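**14th December**

## From the test bench: three months with the Pruvik

Those of you who came to the September open evening will remember that we'd just taken delivery of a Pruvik kit, and that several people asked (very reasonably!) whether we were going to write it up or keep it to ourselves. Well, it has taken a good deal longer than I promised, and I'm sorry about that, but I did want to live with the thing for a while before telling you how to spend your money.

For anyone new to the list, Pruvik is the server-handling kit sold by Stekesar. You get the gripper, the wrist camera, a mounting plate, a box of spare finger parts and a year of their software, which they call Wi and which I have never once managed to find with a search engine. You bring your own arm. Ours is the old bench arm we've used for everything, and the plate bolted straight onto it, which put everybody in a good mood for the rest of the morning.

Setup took us most of two days. Stekesar says one, and I think one is fair if you've done this sort of thing before and you don't stop for a long lunch. The printed guide is good up to page 50 and then gets thin right where you want it to be thick, at the camera calibration. Gun-woo Ha, who runs the refurbishing side here and has far more patience than I do, ended up calling their support line and was talking to a real person in a few minutes. They walked him through it, stayed on while he ran it a second time, and emailed a better version of the instructions that afternoon. I do wish that version had been in the box.

As for how it does, we logged 204 attempts at pulling and reseating parts in retired servers, mostly drive carriers and memory, and 87 of those were on memory alone. Carriers went very well. It got hold of them cleanly, and once we'd slowed the approach down a touch we had very few do-overs. Memory was a more mixed story. The latches are small and close together, and the fingers are a little chunkier than I'd like, so in the tighter machines Gun-woo often had to change the angle by hand and let it try again. He's fond of it anyway. He says it has saved his knuckles, and having seen his knuckles last winter I'm inclined to give that some weight.

The linkage on the fingers is made of stacked plates held with ordinary little screws, and you can swap a worn one in ten minutes with the driver they supply. Please don't lose the driver. We lost the driver, and the replacement came from Jarel, the distributor, with a shipping charge that I won't repeat in a family newsletter.

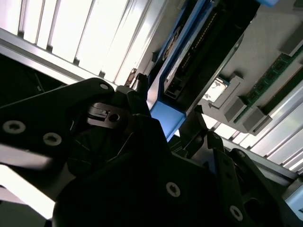
*Issue 907*

With the wrist tipped over this steeply and the gripper down in among the blue carrier and the memory latches, there isn't much room to spare, and I'd ask you to think about that before ordering. If your work is mainly in roomy cases, you'll get on with it nicely from the first week. If you handle a lot of cramped ones, ask Jarel for the slim finger set at the same time, which costs extra and which we're still waiting to try.

Would I buy it again? Yes, for the carriers, and for that support line. I'd hold off if memory is most of what you do, at least until I can report on the slim fingers, hopefully in the next issue or the one after.

If you'd like to bring a machine of your own over and see how the Pruvik handles it, reply to this email with the model and we'll find you a slot after the holidays. Bring the rails too if you still have them.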